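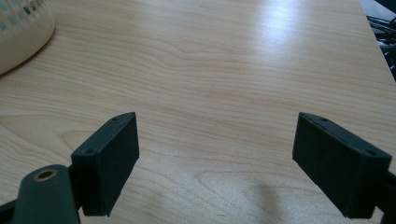
Ellero tabletop set – README

Hi! These are the recordings our robotics club made for the Ellero project, 1598 clips in all. I'm Maja Ostrowski and I look after the files, so moan at me if one won't open. Zofia Zawadzka drew the finger blocks and keeps the print settings (ask her nicely).

What's inside

Everything was filmed over 2 terms with the hand-held gripper, fingers pointing down at the table. Folders are named after our 4 teams. Mazurek's clips are the tidiest, Gruditz forgot to fill in half their notes – sorry, I'm still chasing.

Things to watch for

The tabletop is pale and shiny, and the glare can wash out the wood grain. I left those clips in. Some start with the fingers open and nothing between them, so trim the beginning if you only want the grabbing.

Using it

Fine for school and club work, just mention us. If you print your own fingers, check the screw holes line up before you bolt anything on! Fixes go in the notes file, newest first.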